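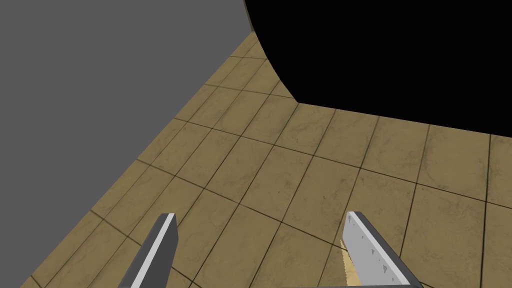 Section 4. Setting up the Flamis upper arm monitor

Applies to the Flamis base unit with the standard cuff (part 576) and to the same unit sold with the large cuff. Owners of the wrist model need the separate booklet.

Read the whole section before you take a first reading. Allow time to finish steps 4.1 through 4.5 in one sitting. The clock and user settings are not saved until step 4.4 is complete.

4.1 Checking the parts

Remove the parts from the carton and lay them out:

Base unit
Arm cuff with air tube and plug
Four AA alkaline batteries
Power adapter
Storage pouch
Paper record sheets
Quick card

If a part is missing or damaged, do not use the monitor. Contact the store where you bought it, or Sostanside customer service.

CAUTION: The air tube and the adapter cord can wrap around the neck. Keep both away from infants and small children.

CAUTION: Use only the adapter supplied with the monitor. Other adapters may fit the socket and still damage the unit.

4.2 Choosing the cuff size

A cuff that is too small gives readings that are too high. A cuff that is too large gives readings that are too low. Measure the arm even if you have used a cuff from another maker before.

1. Bare the left upper arm and let it hang at your side.
2. Find the midpoint between the top of the shoulder and the elbow.
3. Wrap a cloth tape measure around the arm at that point. The tape should touch the skin all the way around without pressing into it.
4. Read the tape and compare it with the range printed on the inside of the cuff.

The standard cuff starts at 23 cm. If your arm measures less than this, do not use the standard cuff and do not fold it to make it fit. A small cuff can be ordered separately. If your arm is larger than the upper limit printed on the cuff, order the large cuff.

Note: Measure again after a marked change in weight.

4.3 Power

Batteries

1. Turn the base unit face down on a soft cloth.
2. Press the tab on the battery cover and lift the cover off.
3. Insert the four batteries, matching the + and - marks in the compartment.
4. Replace the cover. It should click.
5. Turn the unit face up. All parts of the display light for a few seconds, and then the year flashes.

Use batteries of the same type and age. Do not mix alkaline and rechargeable batteries. Remove the batteries if the monitor will be stored for more than three months.

A new set of alkaline batteries lasts for some 400 readings with the standard cuff. The large cuff uses more air and shortens battery life. Low room temperature also shortens it.

Adapter

1. Push the small plug into the socket on the back of the base unit.
2. Plug the adapter into a wall outlet that you can reach easily.
3. To disconnect, unplug from the wall first and then from the unit.

The batteries may stay in place while the adapter is in use. They are not recharged by it. If there are no batteries in the unit and the adapter is unplugged, the clock must be set again. Stored readings are kept.

4.4 Setting the clock and the user

Each reading is stored with the date and time, and the averages in Section 6 depend on both. Readings taken before the clock is set are shown with dashes in place of the date and are left out of the averages.

1. With the year flashing, press the up or down arrow until the correct year is shown. Press SET.
2. Repeat for the month, day, hour, and minute. Press SET after each one.
3. The user mark (1 or 2) now flashes. Press the up or down arrow to choose, and then press SET.
4. The display shows "donE" and goes dark.

The memory holds 200 readings for each user. When it is full, the oldest reading is erased each time a new one is stored. There is no warning before this happens. If your clinic wants a longer record, copy the readings to the paper sheet.

To change the clock later, hold SET for five seconds with the display off. The monitor does not adjust for daylight saving time.

Note: A visitor or a third person in the household can take a reading without storing it. Press and hold START until the user mark disappears, and then release.

4.5 Fitting the cuff

1. Push the air plug firmly into the socket on the left side of the base unit.
2. Remove tight clothing from the upper arm. Do not roll a sleeve up if this makes a tight band above the cuff. A thin shirt sleeve may stay in place if it lies flat.
3. Slide your left arm through the cuff loop with the air tube pointing toward your hand.
4. Position the lower edge of the cuff two finger widths above the bend of the elbow.
5. Turn the cuff until the colored marker lies over the inside of the arm, in line with the middle finger.
6. Pull the free end to close the cuff, and press the hook fastener flat.
7. Check the fit. You should be able to slide one fingertip under the top and bottom edges. If two fingers go in easily, the cuff is too loose.

The right arm may be used if your doctor has told you to, or if the left arm cannot be used. On the right arm, the tube runs along the outside edge of the elbow. Use the same arm every time. Readings from the two arms often differ.

WARNING: Do not place the cuff on an arm that has an IV line or a dialysis shunt, or on the side of a mastectomy or lymph node removal, unless your doctor has agreed to it.

WARNING: Do not place the cuff over a wound or broken skin.

4.6 Before the first reading

Do not smoke, exercise, or drink coffee, tea, or alcohol for 30 minutes before a reading. Empty your bladder. Then:

1. Sit in a chair with a back. Put both feet flat on the floor and do not cross your legs.
2. Rest your forearm on a table, palm up, with the cuff at the level of your heart. Place a folded towel under the arm if the table is too low.
3. Sit still and quietly for five minutes.
4. Press START once and release it.
5. Do not talk or move until the cuff is fully deflated.

The cuff inflates, stops, and may inflate a second time if the first pressure was not high enough. A heart symbol flashes while the pulse is being detected. The upper number (systolic), the lower number (diastolic), and the pulse rate then appear together.

6. Wait one minute and take a second reading.
7. Press START to turn the monitor off. It turns itself off after three minutes if no button is pressed.

To stop a reading at any time, press START. The cuff deflates at once. If it does not, open the fastener or pull the air plug out of the base unit.

Note: The first readings on a new monitor are often higher than those taken later in the same week. Do not change the dose of any medicine on the basis of home readings. Take the record to your doctor.

WARNING: If a reading is above 180 systolic or above 120 diastolic, wait one minute and measure again. If it is still that high and you have chest pain, shortness of breath, weakness, numbness, back pain, a change in vision, or trouble speaking, call emergency services. If it is still that high and you have no such symptoms, call your doctor the same day.

4.7 Messages during set-up

E1: Air plug not fully inserted, or cuff too loose. Refit and try again.

E2: Movement or talking during the reading. Rest for five minutes before the next attempt.

E3: Cuff pressure too high. Check that the tube is not bent or pinched.

E4: Pulse not detected. Check the position of the colored marker and remove thick clothing.

Battery symbol flashing: Replace all four batteries soon.

Battery symbol steady: The monitor will not take readings. Replace all four batteries now.

E9: Internal fault. Remove the batteries, unplug the adapter, wait one minute, and reconnect. If E9 returns, do not open the case. Send the unit for service.

An irregular heartbeat symbol is not an error message. It may appear after movement. If it appears often, tell your doctor. The monitor does not replace a heart tracing (ECG) and cannot be used to diagnose a rhythm disorder. In people with atrial fibrillation, readings may vary more from one to the next; see Section 7.

4.8 Revision notes

Section 4 revised 2026-10-21. Text: Marcelle Joly. Technical check: Wenjie Xue.

Changes from the June edition: step 4.5.7 reworded, message E4 added, right arm instructions moved from Section 5.

Continue with Section 5, Daily measurement.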